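Pellumgate Opens in October, With Fewer Promises Than Usual

Vekix Pictures will release Pellumgate, its first feature-length thriller, in October. The company has read a lot of press releases for first features and doubts most of them, so this one will stay with what can be checked.

The film runs long for its kind and was shot in 30 days. It follows a night clerk in the port town of Misa who finds a hotel bill for room 1454 in a building with 400 rooms. Test viewers were split. Some liked the slow middle hour, and others asked for it to be cut. It was trimmed by five minutes, and we are not sure that settled the argument.

Vekix does not call Pellumgate "groundbreaking." Thrillers about missing guests have been made before, several of them better funded. We also make no claim about awards. Festival talk in spring rarely means much by fall.

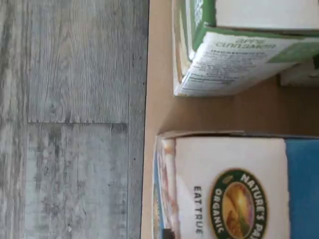
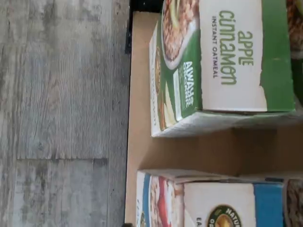
The score was recorded at Siriwan Studios and will be sold separately, if enough people ask for it. A streaming date has been discussed but not signed, and reports that say otherwise did not come from us.

Review screeners go out on a Tuesday, with no embargo. Critics who dislike the film are free to say so the same day. Requests should be sent to the Vekix press office.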